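A firm grip on the tidying

The Henex hand gripper arrives in a carton big enough for a microwave, with 2 Allen keys and a manual whose first page congratulates you on your decision. I had made no decision. Trandis, which sells the kit to labs and workshops that want to teach robots by showing them how a person does a job, had simply agreed to let me loose on one.

The idea is easily explained. You hold the thing, you pick up objects with it, and software turns your efforts into lessons for a robot arm. The robot, poor soul, learns from you. My own test was to tidy a desk, a job I have been putting off in one form or another since school.

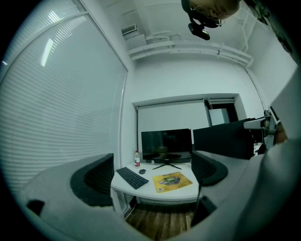
Setting up took most of a morning. The calibration routine asks for 222 still readings and complains about any it dislikes, in a tone I last heard from a piano teacher. Rochelle Halvorsen, who looks after customers at Trandis, told me over the phone that most people get through it in one go. I took two.

After that, things improved. The foam pads are kind to awkward shapes, and the squeeze is light enough that my wrist lasted over an hour. Small flat things are a misery. The manual suggests "approaching with confidence", advice that has never helped me with anything.
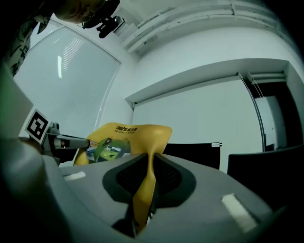 OSTTHORPE, July

Houshang Ahmadpour runs the Alipour workshop in a former dairy built in 1923, and he has been using the Henex since spring. He likes it, with grumbles. The software forgets his settings after each update, and spare pads come only in packs that would see out a small war.

"It's a good tool," he said. "The carton is a disgrace."

He let me have another go before lunch. My folding was judged "usable", and I have asked for that in writing.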